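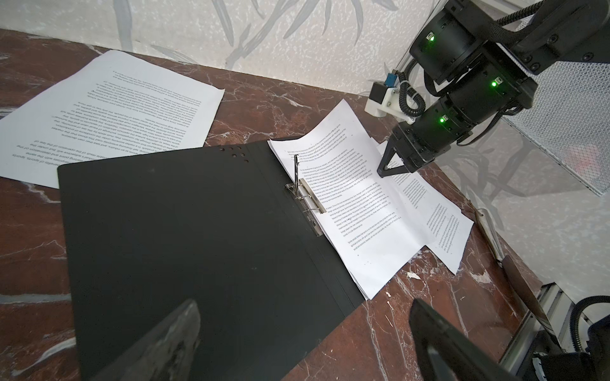 Partington A4 lever arch file, 3-inch spine: long-term review

The Partington has been in use in our accounts room since January. It replaced a mixed stock of older files, most of which had failed at the lever rivet. Four were bought and three are in daily use; the other holds closed invoices and is opened once a month.

Construction
The boards are stiff and do not bow when the file stands half full. The mechanism is fixed with four rivets and has no side play. On older files from Zandmont the plate worked loose within a year, and the arches then stopped meeting at the tips.

Mechanism
Opening force is moderate. The lever travels through its full arc without catching, and the arches close flush with no step at the join. A step of even half a millimetre will snag the sheet as it is turned, and after a few months the punched holes tear. I ran a fingernail over the join on all four files. One had a slight ridge, and Deolinda Mendes in purchasing had it exchanged without argument.

Capacity
The maker quotes a figure for 80 gsm paper that I could not reach in practice. The arches will take it, but the top sheets no longer turn freely. I would stop at three quarters full. Plastic pockets reduce this further and also stick out past a standard set of dividers, so extra-wide dividers are needed.

Compressor bar
The weakest part. It grips well when new but slides down under load if the file is stored upright. Heikki Hirvonen has taken his out altogether and reports no difference.

Labelling
The spine pocket is open at the top only. Printed card stays put; thin paper curls – use 160 gsm or heavier. Our reference format (1342/11 and similar) fits on one line at 28 point.

Compared with the Jillelard
The Jillelard costs less and has a smoother lever, but its boards are thinner and the lower corners have no metal edging. Ours were frayed after one summer on a steel shelf. For archive boxes it is good enough. For files pulled out several times a day I would pay the difference.

Rating: 4 out of 5. One mark off for the compressor bar.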